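How to clean and reset a play kitchen (the quick version)

Filed under: playroom, small repairs

OK so this is the cleanup I do on ours every April and then again whenever it gets sticky. Takes 27 minutes if the kids are out of the house. Longer if they "help".

Ours is the Vornham kitchen from Takix with the sink and the flat cooktop. Most of this works on any play kitchen with a white top though.

What you need

Two microfiber cloths, one for wet and one for dry. Don't mix them up.
Dish soap, the plain kind
Warm water, 300 ml in a bowl is plenty
Old toothbrush
Cotton swabs
Painter's tape
A bin for the toy food

Step 1. Food off first

Get all the food off the counter and into the bin. Check the sink too, and the oven if yours has one, that's where the peas go. Solid plastic stuff can get washed in the soapy water. Foam and wood pieces just get a damp wipe, do not soak them. I drowned a wooden egg once and it never closed right again.

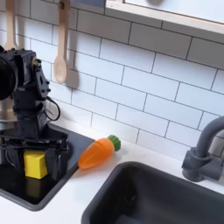 Carrot and yellow block.

Blocks go back with the blocks. I know they count as cheese or butter or whatever when the kids are cooking. For cleaning day they go back in the block box, otherwise you end up with half the set in the kitchen and a very upset builder.

Step 2. Cooktop

Shiny black shows everything. Fingerprints, dust, dried juice. Wipe with the wet cloth wrung out really well, then the dry cloth right away, small circles. If you let it air dry you get streaks and have to do it over.

Go easy on printed burners. No scrub pads, no bathroom spray, no magic sponge. The sponge took a patch of the print off our old Neagu stove in one pass and there's no fixing that, I tried with a paint marker and it looked awful. 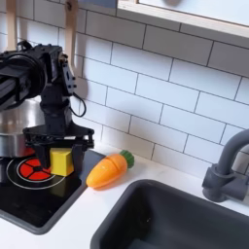 For sticker glue use a drop of cooking oil on a swab. Wait a minute, roll it off, then soap to get the oil up. Works on dried play dough also, but pick off the big bits with a fingernail first.

Then the rim. Crumbs pack in along the edge where the panel meets the counter. Dry toothbrush first, THEN damp. If you go in wet you just make paste.

Step 3. Pot and utensils

Metal pot: soap, rinse, dry with a towel so it doesn't spot. Handles get grimy underneath, so flip it over.

Wooden spoon and spatula get a quick wipe and that's it. Slots in the spatula, use a swab. Stand them up somewhere to dry before you hang them again, damp wood against the wall leaves a mark. If they've gone fuzzy, a light sand with fine paper and a tiny bit of mineral oil brings them back. Let it soak in overnight. 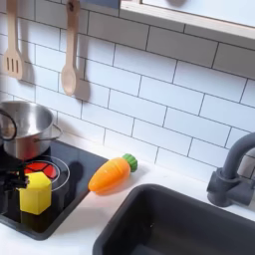
Step 4. Backsplash

Wipe top to bottom. For real tile with real grout, toothbrush and soapy water. For peel and stick, barely damp cloth and stay away from the edges, they lift. Press down any corners that are coming up and tape them over night with the painters tape.

Hooks loose? Tighten them now while theres nothing hanging on them.

Step 5. Counter and sink

Save these for last, all the gunk from steps 2 to 4 lands here. Marker on a white top: try soap, then a dab of plain white toothpaste on the cloth. Test it somewhere hidden first. Rinse it off well or it dries chalky.

Sink basin, lift it out if yours comes out. Clean under the lip and around the faucet base with the brush. Wiggle the faucet, and if it spins, snug up the nut from underneath, hand tight only.

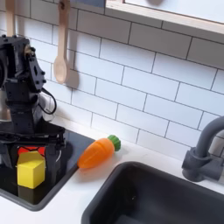 Step 6. Put it back

Go light here. One pot, a couple utensils, a handful of food. Rest goes in the bin and I swap it out when they get bored. Ours gets played with way more since I stopped loading up the counter.

Bins are the shallow Standico ones, they fit under the sink side with the lids off. With the lids on they don't.

Still to do: post on touching up chipped paint. Soon hopefully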